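Troltberg Community Choir, minutes of the fall members' meeting, October 2026
Taken by me, Szymon Zieliński, because I sat closest to the pen
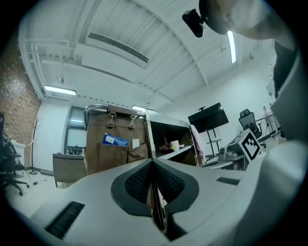 We got going a bit after the hour, once the second pot of coffee was through. Last meeting's minutes were read and passed with one fix: I had us singing in Gramov in the spring, and it was the summer. Sorry, Gramov!

Winter concert. We talked about this for ages. The church in Buvberg has said yes to us again, and they'd like the same fee as last year plus 15 dollars for heating, which everybody thought was fair (last year I sang the whole second half in my gloves). The church seats 140. Altos want chairs this time. Basses say they can stand. We agreed on chairs for anyone who wants one, and the basses are carrying them.

Music. There was a long back and forth over the Latin piece. I like it, I said so, and I'll say it again here since I'm the one writing. The tenors feel we'd need until spring to learn it properly. We voted and it's out, by a lot. We'll do the two carols from last year, the lullaby, and the new round that the sopranos have been humming in the parking lot for weeks. Please bring your own folder, the spare ones are falling to bits.

Money. We have nearly 1000 dollars in the account, before the church fee. Dues stay at 40 for the year. Somebody asked if we could pay in two parts and yes, you can, just tell me which half you're paying or I'll lose track.

Wu Music wrote to say the sheet music order is delayed and should get to us in November. We'll practice the round from copies of the words until then.

Snacks. The sign-up sheet went around and came back with four people bringing lemon bars and no one bringing anything salty. I've put myself down for pretzels. If you're one of the lemon bars and feel like switching, I won't stop you.

Rides to Buvberg. Three cars so far, and we need more. The bus does run out there but the last one back leaves before we'd be done with the encore.

Other business. The piano's low D is sticking again. Tuner to be called (me, I'll do it). Also, a green scarf was left on the coat rack after last practice, and it's still there.

Next meeting after the concert, same room. We ran through the lullaby once before going home and the ending still drags.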